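Open day at the Lakix building, Trestdale
By Danica Vlachou
Mon 7 December

I went to the Lakix open day because my nephew's preschool buys its letter sets from them and his teacher asked for a report. The building is on the old Zupan lot behind the train station. Parking is free but the sign is hard to find. Go past the tire shop and turn left.

You get a paper badge at the door and wait in a hallway until there are enough people for a group. Ours was led by Emanuel Husar, who works in the design office. He talked fast and took questions as we walked, so I missed some of what he said near the cutting room.

The cutting room was running one machine. Foam comes in as sheets, one color per sheet, and the letters are pressed out with steel dies. A full school set has 294 pieces. The lowercase "a" is the letter they cut most after "e" - Husar said parents write in every year asking for more vowels. The leftover foam goes into sacks and a mat company in Griltov takes it.

Upstairs is the sorting room, and I stayed there the longest. Foam letters are set out on a big table covered with brown cloth, with round plates to sort them onto. The beige plate is a shallow dish with a raised rim, and it had a yellow "a" and a green "a" in it. There is a blue plate and a green one as well.

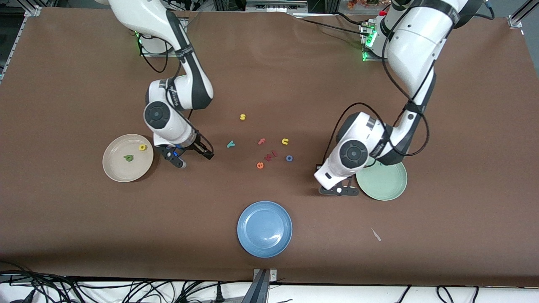
I asked about the cloth, as I had expected a bare table. Husar said foam slides on a smooth top and the cloth keeps the letters where you put them. I would do the same at home with an old tablecloth. The plates can be bought separately, but any dish with a rim would do the job.

After that came the packing area, which was closed off with a rope, so we looked from the doorway. Orders for schools go out in February and the shelves were already full. The minimum order for a school is 2 sets.

The shop is by the exit. Single letters are sold from bins and you can pick your own colors. I bought enough to spell my nephew's name and one extra "a". Coffee was from a machine and not good. The tour took a little over an hour and I would go again, but get there early - the groups were much bigger by the time I left.

Comments

Rok Atanasov: Did they say if the letters can be washed? Ours have gone gray.

Danica Vlachou: Cool water and dish soap, according to the woman in the shop. Dry them flat.

Yaowalak Inthanon: We went in the afternoon and the bins were almost out of vowels.

Gyula Szűcs: The tire shop has moved. Look for the yellow fence now.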